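4.2 Die Station im Gläserbereich und die Aufteilung der Handgriffe

Die Untersuchung fand in der Spülküche des Bankettbetriebs Plarow statt. Vor der Umstellung wurden die Gläser an dieser Stelle nur von Hand sortiert und in die Ständer gehängt. Der Greifarm übernimmt heute einen Teil davon, und zwar bei den farbigen Kunststoffgläsern, welche für die Gartenveranstaltungen gebraucht werden. Die Beschäftigten nennen diese Tätigkeit weiterhin „das Hängen“.

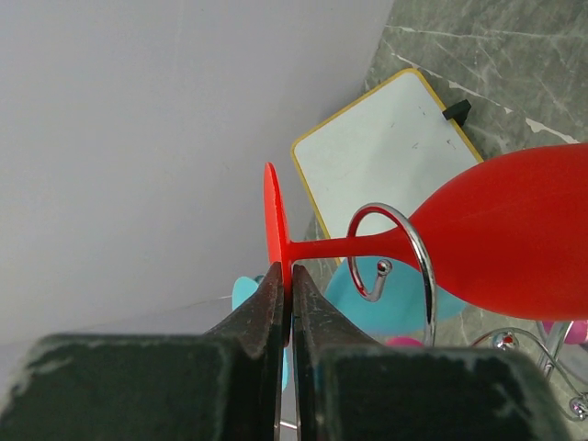
Abbildung 3: Greifer am Fuß eines roten Weinglases, am Drahtständer.

Für die Auswertung haben wir die Arbeit in einzelne Handgriffe zerlegt und mit den Personen der Frühschicht besprochen. Jörg Lenz, der dort seit Langem arbeitet, beschrieb das Hängen als den ruhigen Teil des Tages. Diesen Teil hat er nun zum größten Teil verloren. Geblieben sind ihm die Kontrolle, das Nachstellen und alle Fälle, die das System nicht zuordnen kann.
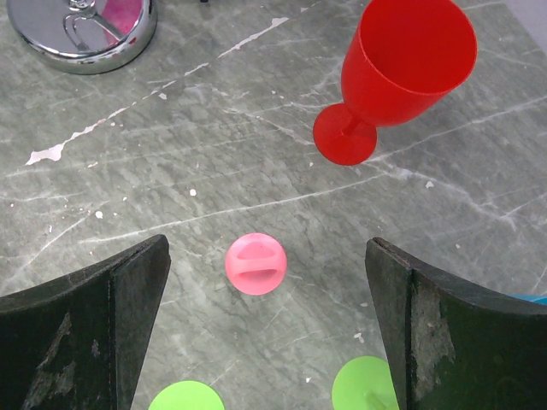

Von Hui-mei Kong und Malte Seidel

In den Gesprächen wurde diese Restarbeit verschieden bewertet. Zwei Personen empfanden sie als Aufwertung, weil sie jetzt über den Ablauf entscheiden. Die anderen sprachen von einem ständigen Unterbrechen. Eine Schicht umfasst im Durchschnitt 2.120 Gläser, und in der Woche der Erhebung mussten die Beschäftigten 30 Mal eingreifen. Diese Zahl erscheint klein. Man muss aber bedenken, dass die Person in der Nähe bleiben muss und keine längere Aufgabe beginnen kann. 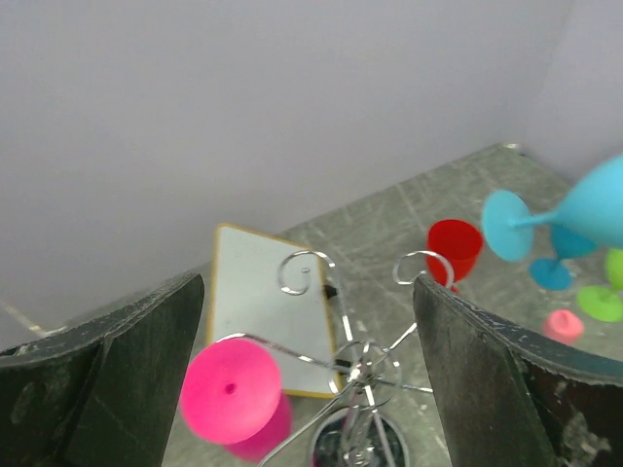 Unter Restarbeit verstehen wir in diesem Beitrag diejenigen Tätigkeiten, die nach einer Automatisierung beim Menschen bleiben, ohne dass sie jemand geplant hat. Im Betrieb sind sie in keiner Stellenbeschreibung enthalten. Ihr Umfang hängt davon ab, in welchem Zustand die Ware ankommt. Wenn, wie in unserem Fall, ein rotes Gefäß aufrecht auf dem Tisch steht und blaue Weingläser daneben auf der Seite liegen, so ist für jede Lage ein anderer Griff nötig. Ludger Diekmann, der Schichtleiter, hat darum eine mündliche Regel eingeführt, nach welcher die Gläser vorher grob ausgerichtet werden. Dafür sind 10 Minuten zu Beginn der Schicht vorgesehen, die in der Zeiterfassung nicht erscheinen. 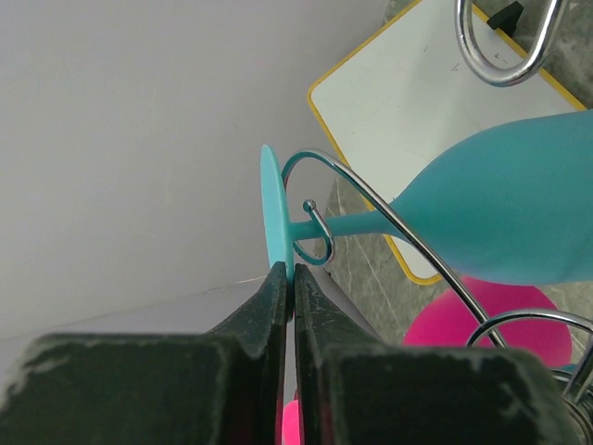 Die Leitung hat von dieser Regel erst durch unsere Befragung erfahren. Sie hat sie danach nicht verboten, aber auch nicht in den Schichtplan aufgenommen. Ähnliches wird im nächsten Abschnitt für den Standort Padgate berichtet, wo die Vorbereitung von der Spätschicht erledigt wird.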